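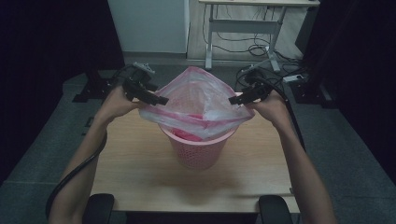 Bag-lining task, head view: both grippers holding the mouth of the liner above the rim of the bin.

Aligning two gripper streams with a head camera in Tremis

This page covers time alignment for recordings made with a pair of wired hand-held grippers and one head camera. It assumes Tremis is installed, both grippers show up on the host, and you can already record a session to disk. If you only have one gripper, steps 1 to 3 still apply and the rest can be skipped.

The example throughout is the bag-lining task. It is a good test of alignment. The film is thin, both hands have to move together while the mouth of the bag is open, and an offset of two or three frames between left and right is enough for a trained policy to close one side too early. Tasks with a rigid object are more forgiving and can hide the same fault for weeks.

What you need

A recorded session with three streams: head, left and right. The tools tremis-probe, tremis-align and tremis-export, all in the standard install. The Urau viewer, for checking the result by eye. A session of any length will do, but keep the first one short.

1. Check that all three streams use the host clock

Run the probe on the session folder:

tremis-probe session_bag --clocks

Each stream should report "host". If a gripper reports "device", its timestamps come from its own counter, which starts at zero on power-up and drifts at its own rate. You can convert these afterwards, but it is less work to fix the setting and record again. In the session config:

streams.left.clock = host
streams.right.clock = host
streams.head.clock = host

Host stamping adds the transfer delay of the cable and the driver. That delay is nearly constant for a wired gripper and is removed in step 4. It is not constant over a shared hub, so give each gripper its own port.

2. Count samples before doing anything else

tremis-probe session_bag --counts

A typical result from our bag-lining set:

head 2,051
left 2,051
right 1,803

All three streams were configured for the same rate, so the counts should match to within a few samples. The right stream above is short by far more than that. There are two possible causes, and they need different treatment.

Late start: the missing samples are all at the beginning. Trim the other two streams and carry on.

Drops: the gaps are spread through the recording. Add --gaps to the command to list them. Single-sample gaps can be interpolated. Anything longer than 12 samples should be treated as a break, and the episode split or thrown out.

The session above was a late start. The right gripper was still enumerating when recording began. Setting streams.wait_all = true stops this from happening, and we now leave it on in every config.

3. Put a sync event in the recording

The aligner needs something that appears in all three streams. The simplest is a double close: with both grippers in view of the head camera, close both sets of jaws fully, open them, close them again, and open. Do this at the start and at the end of each session. The second one is used to measure drift.

Keep the wrists still while doing it. The detector works on jaw width for the gripper streams and on image motion near the jaws for the head stream, and arm movement adds noise to the second of these. Pause for a moment on either side of the event so the peaks stand clear of whatever comes next.

Do the sync event before touching the bag. Film moving between the jaws produces image motion that looks a lot like a jaw edge to the detector.

4. Run the aligner

tremis-align session_bag --ref head --search 400

The search value is in milliseconds and sets how far each way the aligner will look for a match. 400 is wide enough for every wired setup we have tried. Making it wider slows the search and, with a double close, risks matching the first peak in one stream to the second peak in another.

The output gives one offset and one drift figure per gripper, plus a match score from 0 to 1. Scores above 0.9 can be accepted. Between 0.7 and 0.9, check by eye using step 5. Below 0.7, the sync event was probably not found, and the offset should be ignored.

Offsets are written to align.json in the session folder. The raw streams are left alone, so you can re-run with different settings as often as you like.

5. Check the result in Urau

Open the session in Urau and load align.json from the Streams menu. Put the left and right jaw width traces under the head video and go to the first grasp of the bag.

Look at three moments. At the first contact on each side, the jaw trace should flatten on the same frame in which the jaws stop closing in the video. When the mouth is pulled open, jaw width should stay flat on both sides while the distance between the grippers grows. At release, the trace should rise on the frame in which the film leaves the jaws.

Release is the most useful of the three. Contact with thin film barely changes the width reading, and it is easy to be a frame out and not see it. If contact looks right and release looks late, suspect drift and confirm the end-of-session sync event was picked up.

6. Export

tremis-export session_bag --align align.json --resample head

This resamples both gripper streams to the head camera's frame times. Jaw width is interpolated linearly. Orientation uses spherical interpolation. Do not switch this to linear to save time – the error is small for slow motion and grows quickly when the wrists rotate to spread the bag.

Costache reads the exported folder directly. If your planner expects both hands in one frame of reference, add --pair, which also writes the right gripper pose relative to the left. For bag lining we train on the relative pose, as it carries the width of the opening without depending on where the bin was placed.

Common problems

Good score, wrong offset. The aligner has matched the wrong peak. Reduce --search and run again.

Offset differs between sessions by more than one frame. Check the ports. Moving a gripper to a different port changes the driver path.

One gripper drifts and the other does not. Usually a clock setting left on "device" after a firmware update. Go back to step 1.

Head stream has repeated frames. The camera is lowering its frame rate in dim light. Lock the exposure in the camera settings, then repeat the sync event.

Tested on Tremis with the October driver package. Config files for the bag-lining task are in the Javutthorpe repository under configs/bag_lining.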